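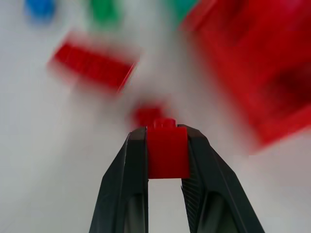
What happens to building bricks once a child has grown out of them?
Mostly they sit in a loft or go in the bin – Wadico wants them sorted, bagged and handed on to another family.

2022-11-21, Tederside. For immediate release.

Wadico opens its brick swap room at Pelkonen Hall this week. Free to use, no booking. Bring what you've got, take home the same weight in whatever colour you're short of.

The trial in March took in 3,772 bricks over 3 Saturdays, against a target of 3,000. Red went first. Small single-stud pieces were the most asked for, and the most often lost, so they now have there own trays by the door.

Bricks are sorted by colour, then by length. Broken or chewed ones go for recycling. Everything else is washed and bagged up in the back room.

"People turn up with a carrier bag and stay all afternoon," said Arvo Manninen of Wadico. "Grown-ups mostly. We had a man in who needed one red piece to finish a fire station. Took him an hour to find, he was delighted."

Eleven sorting tables, low ones for under-fives at the far end. Trays and scoops supplied by Tedov. Parking behind the hall – please leave the loading bay clear.

Donations of clean bricks welcome at any session. No batteries, no motors, no instuction books without covers.

Press enquiries: Arvo Manninen, Wadico, Tederside.

ENDS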